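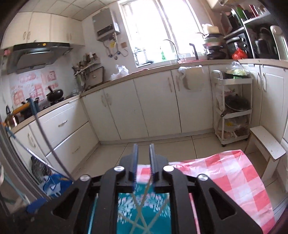

Kitchen with a floral tablecloth and a checkered one.

Comparative Government, Handout 2: Losing a Majority

A governing party may finish first in a general election and still lack the seats it needs to pass laws by itself. This handout reviews the terms students will need for the September discussion section. It should be read before class.

In our practice case, the assembly of Puron has 130 members. A majority therefore requires 66. If the largest party wins 60 seats, it has a plurality and must look elsewhere for six votes on any contested bill.
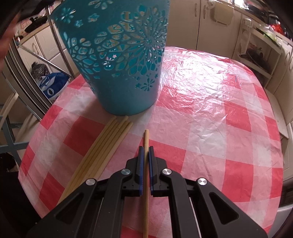 Aurélien Lecomte

Three arrangements are common. In a formal coalition, two or more parties share cabinet posts and agree on a written program. Under a support agreement, a smaller party stays outside the cabinet but promises its votes on the budget and on motions of confidence. A minority government without any agreement negotiates bill by bill — a slow method, though some have lasted a full term.

Students often confuse a motion of confidence with an ordinary vote. A government that loses an ordinary vote normally remains in office. Losing a confidence vote usually leads to resignation or to a new election, depending on the constitution.

Terms to know: plurality, hung parliament, caretaker government, abstention, investiture vote.

For the written exercise, assume that the Puron talks have failed after 90 days. State which options remain open to the head of state and what each would require of the smaller parties. Papers are to be submitted to Sheena Morrison at the department office.

Revised 22 August 2024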